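Robot arm takes on lost-property sorting at Kendham depot

KENDHAM — Staff at the Tosmont returns depot in Kendham have begun sharing their bench work with a robot arm that picks mixed items out of bins, a job that until this month was done entirely by hand.

The depot handles lost property and unclaimed goods for transit operators and shopping centres. Items arrive jumbled together and have to be separated before they can be logged, returned, donated or recycled. Tosmont started the trial in March 2023 and plans to run it for eight weeks.

Depot manager Aitana Requena said no jobs would go. Four sorters have moved to the enquiries desk, where they match items with people who have phoned or written in. The desk had a backlog of over 60 claims when the trial began.

"The picking is the part that wears people out," Ms. Requena said. "You're bent over a bin for a whole shift. The claims work needs somebody who can listen to a person describe their glasses."

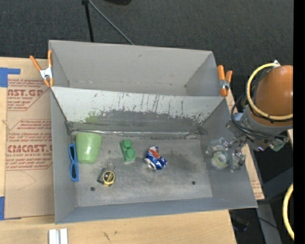 The robot arm at a sorting bin holding sunglasses, a tape measure, a plastic cup, a toy brick and a crushed Pepsi can.

The system was set up by Montoya, an engineering firm that also trained the staff. Two-bin stations were chosen so that items could be moved from one side to the other and back again while the settings were being worked out.

Mirko Gentile, a sorter for seven years, now looks after the station on the early shift. He clears jams, changes bins and takes over when the arm fails to get hold of something. He said flat and floppy items were still quicker by hand.

"Gloves are hopeless, and so are scarves," he said. "I do those myself."

Not everyone is at ease with the change. Leandro Escobar, who speaks for the sorters, said members wanted it in writing that the new desk positions would keep the same pay and hours after the trial. He also asked that anyone who prefers the bench be allowed to stay there.

Ms. Requena said both requests had gone to head office — a reply is expected before the end of the trial. A second station, planned for the company's Walov site, is on hold until then.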